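Guest Bathroom: Frequently Asked Questions
Fokbridge House, short stays
Last updated 24 August 2025

We get the same questions about the bathroom every week, so we wrote the answers down. If yours is missing, text the number on the fridge.

Where do I put my toothbrush?

In the mug. We have owned four proper toothbrush holders, and every one of them grew something in the bottom that we didn't care to meet. A mug goes in the dishwasher and comes out a mug. 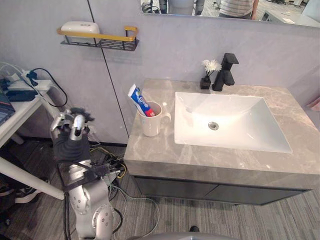
Counter space is the thing guests write to us about most, usually after trying to fit two toiletry bags and a hair dryer next to the sink. The rule is that anything you use once a day goes up on the wall shelf and anything you use constantly stays low. The soap box lives on the black basket shelf with the gold rail, and the toothpaste stands in the mug with its cap end down, so the last inch of paste is already where you want it. Please put both back the same way. The flowers stay by the faucet, and you don't have to do a thing for them.

Can I use my own cleaner on the countertop?

Please don't. No vinegar, no lemon, nothing with a picture of a sparkling toilet on it. There's a bottle of Ursu stone spray in the hall closet. Two squirts and a soft cloth. A guest in March used the whole bottle in one go and the place smelled like a dentist until Easter.

How do I turn on the hot water?

Lift the lever and move it left, then wait. The heater is at the other end of the house and takes its time. Brush your teeth in the meantime.

Where do wet towels go?
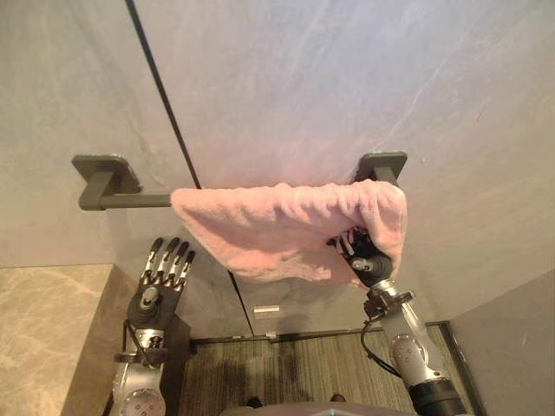

Towels cause more friction in this house than money does. We supply one per guest and there is one bar, and people will still use the bed, the doorknob and the back of a perfectly nice chair. Fold yours over the bar the way the pink one is, off to one end, and the other half is left bare for whoever showers after you. Spread it out a little if you can stand to. A bunched towel takes all day to dry and smells like a locker by dinner.

Can I take the pink towel to the lake?

You may not. Lake towels are the ugly ones in the Starnard bin by the back door. A replacement for the good kind is 17 dollars, and we will ask for it with a smile.

Something fell down the drain. Now what?

Turn off the water and leave it off. Text us and say what it was. Earrings we can usually get back. Contact lenses, we're sorry for your loss.

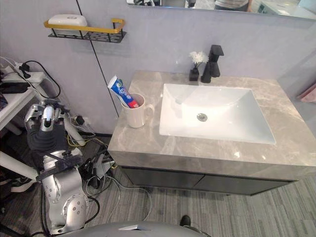 How often is the bathroom cleaned during a long stay?

Once a week, in the morning, and we text the night before. Leave your things where they are and we'll wipe underneath them. If you'd like it done more often, the Kitier caddy in the hall closet has everything you need, and we won't stop you.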